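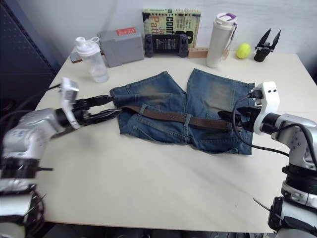

Re: [ringside] Ellmont tape trades and the battle royal question

I finally sat through all 11 matches on the Ellmont tape, so I can answer the battle royal question with the confidence of a man who lost a whole evening in May. The masked guy in the early going is Guo. The boots match, and he does that little hop before every dropkick, as if asking the mat for permission. He works the opener in plain trunks, then comes back for the battle royal in faded blue denim shorts with a brown woven belt through the loops, and I'd like to meet the promoter who thought a mask plus cookout clothes made a new character. The announcer calls him "The Orkent Strangler" and says he weighs 300 pounds. He might, if he was holding the referee.

> On the same tape, does anybody know why the tag
> match stops cold? My copy jumps from the hot tag
> to a guy selling programs. Also, my results sheet
> has 13 men in the battle royal and I keep losing
> track of who goes out when.

Mine jumps too, same spot. I have 2 copies from different traders and they both cut to the program guy, so I'd say the master is bad. An old Clotora newsletter lists the finish as a double countout, and having watched everything leading up to it I can't say I feel robbed.

As for the battle royal, your sheet is right. The Strangler goes out first, over the top and straight into the timekeeper's table, which holds up better than he does. After that they mostly lean on each other by the ropes until somebody gets tired.

If you want the better copy, send me a blank and return postage. Please, no more trades for cage match compilations. I have over 300 hours of men climbing things.

Print this message | E-mail this message

Comments

ropebreak: Same hop on the Clotora spring show, where he's billed as a lumberjack. No axe.

tapehead13: My copy has the tag finish but no sound. You aren't missing much.

ellmont_fan: I bought a program from that guy.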